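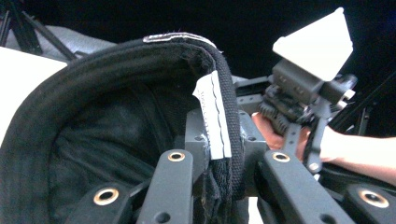
Solange eine Tasche nicht von selbst offen stehen bleibt, sei jede Aussage über ihre automatische Befüllung verfrüht, wandte Issa in der Stellungnahme zur ersten Fassung dieses Beitrags ein. Der Einwand betrifft den Kern des vorliegenden Abschnitts. Die Literatur zum Einräumen und Verpacken setzt überwiegend Behälter voraus, deren Öffnung während des gesamten Vorgangs ihre Form behält. Im Haushalt wie in der Werkstatt ist dies bei Kartons und Kisten der Fall, bei Stoffbeuteln, Sporttaschen und Werkzeugtaschen dagegen nur eingeschränkt.

Abb. 4: Greifen am gepolsterten Rand einer schwarzen Stofftasche. Der Rand ist an der Griffstelle zusammengedrückt und nach unten gezogen.

4.3 Formveränderliche Behälter

Für die Auswertung wurden 4.000 Greifvorgänge aus dem Bestand Dinano herangezogen, verteilt auf 17 Taschenmodelle. Aufgenommen wurden ausschließlich Vorgänge, bei denen der Griff am Rand ansetzt. Griffe an Henkeln und Trageriemen werden in Abschnitt 4.4 gesondert behandelt.

Ein gepolsterter Rand erleichtert das Auffinden einer Griffstelle, da er sich vom übrigen Stoff in Dicke und Steifigkeit unterscheidet. Zugleich überträgt er die Griffkraft auf die benachbarten Bereiche. Wird er an einer Stelle zusammengedrückt, verändert sich der Verlauf der Öffnung auch dort, wo kein Kontakt besteht (vgl. Abb. 4). Eine Bahnplanung, die von der vor dem Griff erfassten Kontur ausgeht, arbeitet danach mit überholten Daten.

Hinzu kommt die Erfassung selbst. Bei schwarzem Gewebe liefern weder der Rand noch das Innere ausreichend Kontrast, und der Übergang zwischen Öffnung und Innenfutter wurde vom Verfahren Londano bei 7 der 17 Modelle nicht zuverlässig bestimmt. Eingenähte helle Etiketten wurden wiederholt als Teil der Kontur gewertet. Ihre nachträgliche Maskierung behob diesen Fehler nur bei flach anliegenden Etiketten. Frei hängende Etiketten verändern ihre Lage mit jeder Bewegung des Stoffes.

Beim anschließenden Einlegen eines Gegenstandes zeigte sich ein uneinheitliches Bild. Bei 12 Modellen genügte ein einzelner Griff am Rand, um die Öffnung für die Dauer des Einlegens nutzbar zu halten. Bei den übrigen war ein zweiter Haltepunkt erforderlich. Das Verfahren Flendik sieht einen solchen vor, setzt jedoch voraus, dass dessen Lage manuell vorgegeben wird. Von einer selbständigen Ausführung kann insoweit nicht gesprochen werden.

Die Verfasser schließen sich dem genannten Einwand daher teilweise an. Das Greifen des Randes ist für die untersuchten Modelle als gelöste Teilaufgabe anzusehen, das Befüllen hingegen nicht. Eine Übertragung auf den häuslichen Einsatz, etwa das Packen einer Einkaufs- oder Sporttasche ohne menschliche Mitwirkung, lässt sich aus den vorliegenden Ergebnissen nicht ableiten. Ungeprüft blieb ferner, wie sich eine bereits teilweise gefüllte Tasche verhält, deren Gewicht den Rand zusätzlich belastet.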